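The Basin: Where Small Things Go to Wait
Speaker notes, Skirndale library, Monday evening session
Sixten Solberg

Water first. Check the mic is off before complaining about the mic.

Start with the question: who came here tonight with something in a coat pocket that doesn't belong in a coat? Wait for hands. There are always more hands after the first one goes up. If it's a shy room, go first. Mine is usually a battery of uncertain health.

Introduce self. Keep it short. I have been helping people clear out their homes for long enough to have opinions on lids. I wrote the pamphlet on the chair. It is called Dilto, after my grandmother's word for the stuff at the bottom of a bag. She may have made the word up. She made up several.

The talk tonight is only about small stuff. Sofas are somebody else's evening. People ask me about sofas anyway, and I say the same thing every time, get a friend with a van. Small stuff is harder. A sofa at least has the decency to be in the way.

The 356. Last year I wrote down every loose object I found on flat surfaces in my own home, for one week. Kitchen table, windowsill, top of the fridge, that shelf by the door that was sold to us as a "landing zone." Total: 356. I live with one other adult. Pause here, people like to do the math on themselves.

(If Ansel is in the audience, he will say his was higher. Let him. He has it written on a card.)

What they were, in order of how annoying they were: pens, receipts, half-used things, unopened things, single things that used to be a pair, and packets. Packets deserve their own category. A packet is too full to throw out and too cheap to put away. Nobody in my family has ever owned a drawer for packets, and I don't see it starting with me.

Now the method. It's embarrassing how little there is of it, so slow down through this part.

You need one basin. Plastic, smooth inside, with handles you can get your fingers through. I use a Stavumik washing-up basin that has never seen a dish. Before that I had a wicker basket, which was lovely, and which ate paper clips. Things go down between the weave and you meet them again when you move house. Smooth walls, please. Rounded corners, too, if you can get them, or you'll be digging crumbs out with a toothpick.

Put it on the table. The table matters. On the floor it becomes furniture, and on the stairs it becomes an ambulance call. On the table you can't eat dinner until you've dealt with it, and hunger is the only project manager I've ever respected.

Then walk the room once and put small things in. One lap, no sorting. If you find yourself reading the back of something, you have stopped tidying and taken up literature.

Stop long before it's full. Aim for a layer you can see all of at once, with bare plastic showing between the items. My early basins were heaped like a harvest festival, and I'd get as deep as the first layer, feel wonderful, and push the rest under the bed. A packet of tissues, a narrow white box, one slender thing with forked ends: that's a perfectly respectable load. You can finish that before the kettle's done.
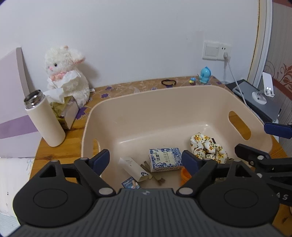 Then you take things out one at a time, and each one gets an answer before you touch the next. I allow four answers. It lives here. It lives in another room. It belongs to someone else. Goodbye. People always want a fifth answer, and the fifth answer is always "maybe," and maybe is how we got to 356.

Tissues are the easy win. Start with them. Everybody knows where tissues could go, it's just that they could go in nine places and so they've never gone in any. Pick the coat by the door. Done. Enjoy the feeling, it doesn't last.

Little boxes are where the evening slows down. A box on its own asks you to open it, and then you've got a box and a lid and a leaflet in six languages, and you are worse off than when you sat down. Rule: open it once, over the basin. If it's empty it goes. Yes, even if it's a nice box. (Expect a groan here. There is a nice-box person in every row.)

Story about the boxes. Mrs. Sundqvist, Ansel's aunt, kept 200 empty ones in a wardrobe, nested by size. Beautiful work. I told her it was the best-organized collection of nothing I'd ever seen, and she didn't speak to me until April. She did let me take the shoe boxes. Use this only if the room is laughing already.

Odd-shaped things. If you can't name it, give it seven days on the windowsill. Someone in the house will walk by and say "oh, there it is," and then it's their problem, with their name on it. If the seven days go by in silence, it leaves. I've been wrong about this once. It was part of the blinds.

How often? Ansel does one basin every evening and looks rested in a way I find irritating. I do two a week. At five minutes a go it's less time than I used to spend looking for scissors.

Someone will ask about labels. I own a label maker. It came with 1000 labels, and the first one I printed says LABEL MAKER. It's a slippery slope, and I'd say wait a month before buying one.

Someone will ask about children. Give each child a turn at the basin and let them decide on their own things only. They're ruthless. It's the parents who come back later and fish things out of the trash.

Someone will ask what happens to the basin when it's empty. Hang it up by the handle, out of sight. An empty basin left on a table has mail in it by lunchtime.

Exercise, if there's time: everyone empties one pocket onto the chair next to them and gives each item its answer out loud. Warn the front row. Have a trash bag ready, and take it home afterward this time.

Questions until eight. Pamphlets by the door, one per household. Remind them to check under the seats for gloves.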